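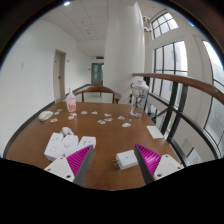
Práctica 3. Recoger la mesa con la pinza de mano

Taller de robótica, apuntes de Teodoro Carretero

¡Llegamos a la parte que más me gusta del curso! En las dos prácticas anteriores trabajasteis con piezas sueltas y bien separadas. Ahora toca una mesa de verdad, con adaptadores y enchufes blancos juntos, pegatinas troqueladas, un ratón, una botella y una tarjeta en blanco. Cada objeto pide una forma distinta de acercarse, y ahí es donde se aprende muchísimo.

Material por pareja

Pinza de mano con sus dos dedos montados
Cuaderno de registro (el del grupo Kuver sirve, tiene las columnas hechas)
Acceso a la carpeta Mindow para subir las grabaciones

Antes de empezar

Comprobad los tornillos de las placas blancas y abrid y cerrad la pinza unas cuantas veces. Los dedos tienen que encontrarse punta con punta. Si uno se adelanta, avisad y lo ajustamos juntos.

El adaptador

Empezamos por un bloque blanco con clavijas metálicas. Fijaos en hacia dónde apuntan las clavijas y agarrad por el cuerpo, con las dos caras apoyadas en las tiras oscuras de los dedos. El inserto acanalado magenta cede un poco y se adapta a la pieza (¡probadlo despacio, es una gozada ver cómo se dobla!). Levantad, esperad un momento y dejadlo junto a los demás enchufes.

Las pegatinas

Son lo difícil. No hay altura que agarrar, así que probad a arrastrar una hasta el borde de la mesa y pinzarla desde allí. Si encontráis otra técnica, apuntadla con detalle, que el año pasado la mejor idea salió de la pareja de Csizmadia a última hora de la tarde.

Qué se entrega

Cada pareja sube sus intentos, también los fallidos. Llevamos 2954 grabaciones entre todos los grupos, unas 1000 de ellas con objetos planos, y en octubre las llevaremos al encuentro de Brekville. En el cuaderno anotad objeto, tipo de agarre, resultado y cualquier cosa rara que os llame la atención.

Para la próxima sesión, leed el apartado de agarres por fricción y traed pensado cómo cogeríais la tarjeta.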